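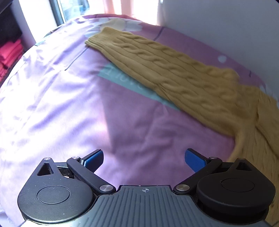
Getting the woollens out again

Search this blog
Go

October 17, 2025

The heating went on this week. I'd meant to hold out until the clocks changed, as my mother always did, but on Tuesday I found myself eating toast in my coat and thought, well, who is this for? So the boiler is on, the cat has found the warm floorboard in the hall, and the jumpers have come down from the top of the wardrobe.

I do love this little job. I know people who keep all their clothes out the whole year round, and I can see it must save a good deal of climbing on chairs, but I'd miss the moment of opening the bag and meeting everything again. There is always something I've forgotten. This time it was a pair of grey bedsocks I was given last winter and had put away so carefully that I bought another pair in September.

The mustard cable knit I hadn't forgotten at all. I bought it in Gatolton eleven years ago, on a wet afternoon when I had gone in for lightbulbs, and it has been my favourite ever since. It came to Usuga with us the year the car broke down, and I slept in it for two nights in a guest house with a window that wouldn't shut. My sister says it makes me look like a jar of piccalilli. She has borrowed it twice.
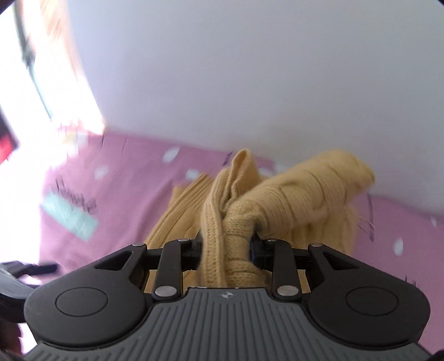 The old mustard one, out for another winter.

Now, washing. I used to be frightened of washing wool, having once turned a lovely green cardigan into something that would have fitted a teddy bear, and for years I simply aired things and hoped. Then I met Laurinda Teixeira, who ran the mending evenings at Gerklow before she moved away, and she put me right in the time it took to drink a cup of tea. Cool water, a small squirt of wool wash, push it down gently and leave it alone. The leaving alone was the part I found difficult! I am a natural swisher. She used to lift my hands out of the bowl as if I were a child at the cake mixture.

After that you roll it up in a towel and lean on it (I kneel, which is undignified but works very well), then lay it out flat, pull it kindly into shape and go away for a day or two. Please don't hang it up. I did that with a long navy jumper and the sleeves ended up somewhere near my knees.

I always have a good look at the cuffs before anything goes into the drawer, and at the elbows too, holding them up to the window for thin places. If you catch one early you can run a bit of matching yarn through the back and it hardly shows. Finding the matching yarn is another matter. I have a biscuit tin full of mustards, none of them the right mustard, though there's one from Fluritora that comes near enough if you don't stand too close.

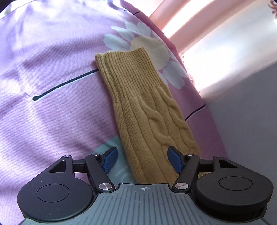

Sleeve laid out on the daisy bedding.

As for moths, I've tried the lot. Cedar balls, lavender bags, a spray that made the landing smell like a dentist's. What has done me most good is plain housekeeping: washing things before they are put away, shaking the bags out in spring, and getting the hoover nozzle right into the corners of the wardrobe, where I found 11 hairgrips and a very old mint.

The summer things are in a heap on the chair waiting for their turn in the bag. I keep going back for one more linen shirt in case we get a warm weekend, and I've left the sandals by the back door. They can stay there until the weather makes up its mind.

11 comments
100 shares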